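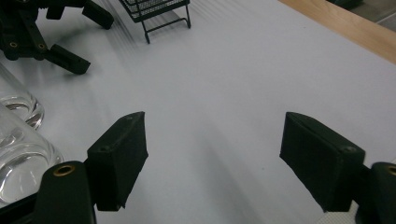 Glasses should never go away damp, according to Sigrún Stougaard, and if you stack them one inside the other you deserve whatever gets stuck. I wrote that down on the back of my hand (I'd forgotten my notebook again) and I've been thinking about my own cupboard ever since!

So, the news. The free tableware mornings at the Mavano rooms are back for November, and I went along to the first one to see if it was worth getting out of bed for. It was. I'm someone who has washed dishes every day of my adult life and I still came home with a couple of new ideas, which is a bit embarrassing to admit in print.

If you haven't been in before, Mavano is the old grocer's shop next to Ó Séaghdha's corner, or at least that's what my neighbour calls it. Everybody else just says "up the hill". The building dates from 1917 and the front door still sticks, so give it a good shove.

Olga Rocha runs the mornings and she's keen on keeping things small. One end of a table, one place setting, a few glasses and somewhere to put them. Her idea is that most of us make a mess of the kitchen by trying to clear everything at once, and I felt very seen, because my bench at home after a Sunday roast looks like a garage sale.

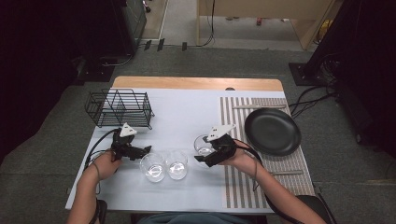

She likes the glasses dealt with before anything else touches the water, then plates, then the greasy stuff that we all pretend needs to soak overnight. Clear glass shows up every smear, so she goes over it with a clean dry cloth and holds it up to the window. Her other rule is about the rack: empty it before you start. I never do this. I balance tonight's tumblers on top of last night's bowls and hope for the best, and my favourite glass met its end that way.

There was a bit of friendly arguing over placemats too. Olga likes a striped one because you can line up the plate without fussing, and a fellow near the back reckoned mats were only there to hide the crumbs. I'm with him, though I did go home and dig mine out of the drawer.

We were nearly 47 people by the time the kettle went on, so get there early if you'd like a chair. There are 2 more mornings to come before the rooms close for the summer holidays, both starting at ten. It's free, tea included, and you don't need to book. Bring your own tea towel if you're fussy about colours, and if you've got spare tumblers you'd like to pass on, Olga will happily take them off your hands at the door.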